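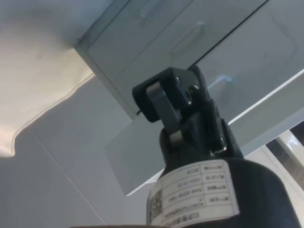

Most advice on getting grease off painted cabinets comes from people selling a spray. I've tried a lot of those sprays and I trust very few of them. Color matters more than the label does: on a light gray cabinet hung overhead like this one, yellow film shows up sooner or later and you can see whether you've removed it, while on dark wood you can scrub for an hour and fool yourself. The method below is for painted doors and boxes. Don't use it on bare or waxed wood.

## What you need

- Dish soap, the plain kind
- Two buckets or big bowls
- Four or more cotton rags (old T-shirts are fine)
- A soft toothbrush
- Baking soda, a few spoonfuls
- A step stool that doesn't wobble

You'll notice there's no vinegar. Vinegar is an acid, and it does very little to cooking grease. It smells like cleaning, so people believe in it. Mixing it with baking soda gives you a nice fizz and a bowl of slightly salty water.

I also left out the melamine sponges. They work by sanding, and on satin paint they leave a shiny patch you'll see every time the light is on. If you already own one, save it for the bathtub.

## Test first

Pick a spot on the underside near the wall. Wet a white rag with warm soapy water, rub for as long as it takes to count to 22, and look at the rag.

1. Yellow or brown on the rag: grease. Carry on.
2. The color of your cabinet on the rag: the paint is coming off. Stop. You have a painting job, and no cleaner is going to get you out of it.
3. Nothing at all, but the surface still feels tacky: the paint itself may have gone soft. Old latex does this near stoves. Cleaning helps a little, sometimes.

## The wash

Fill one bucket with warm water and a good squirt of soap, and the other with plain warm water. Wring the rag until it stops dripping. Too much water does more harm than grease does, especially on particleboard, where it gets in at the seams and swells the edge for good.

Start with the underside. That's where steam lands and where most people never wipe. Work in patches 6 inches wide, hold the wet rag flat against the patch for a bit, then wipe toward yourself. Rinse with the second rag right away. Dry with the third.

Every guide says to work from the top down. On walls, sure. On overhead cabinets I do the bottom first, while my arms are fresh, then the fronts, then a last quick pass underneath to catch drips. Do it the other way if you like; I doubt anyone could tell afterward.

For the gunk around handles, make a paste of baking soda and water and use the toothbrush. Go lightly. It's still an abrasive, whatever the box says about being gentle.

## If soap isn't enough

Then you may want a real degreaser. I bought a bottle of Flevura at the Kosum in Todport after reading up to 40 glowing reviews, several of them worded the same. It did work, about as well as a second round of dish soap, and it left a haze I had to rinse twice. I can't say it was worth the money.

Before buying anything, repeat the wash. Change the water when it goes cloudy. A lot of "soap didn't work" stories are really dirty water stories.

If you do go with a degreaser:

- Spray the rag, never the cabinet
- Open a window
- Rinse even when the label says no rinse needed
- Keep it away from printed labels and clear-coated handles

## Afterward

Leave the doors open until the edges are dry. Skip the polish – on paint it's just a fresh sticky layer for dust to land on. A damp rag along the underside every couple of weeks does more good than a big scrub every February.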